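Chapter 7
What an Open Day Can Show You

A robot demonstration is a kind of performance, and you should read it like one. The people running it have picked the objects, the lighting and the hour. Last February the firm Sterkham told its guests that its Liria arm had made 1,497 pickups at the Preltness site. It did not say how many tries that took, or who set the table between them. A number like that sounds like evidence - until you ask what it is a share of.

In this chapter we follow one visitor, Akinyi Mabula, through an open day and look at what her notes can and can't support. She watched for more than 115 minutes. Keep two questions in mind as you read. Who chose the task? What would a failure have looked like from where she stood?

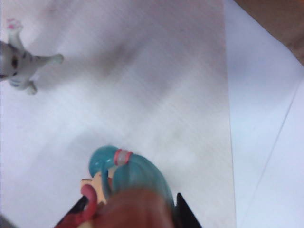
PRELTNESS, Thursday, October 8, 2026

The guide said the arm could handle "everyday items." On the white table were a toy cat and a figure with teal hair, and the gripper was right up against the figure. I asked if I could put my keys down instead. He said maybe after lunch. I wrote down the time and asked again at two.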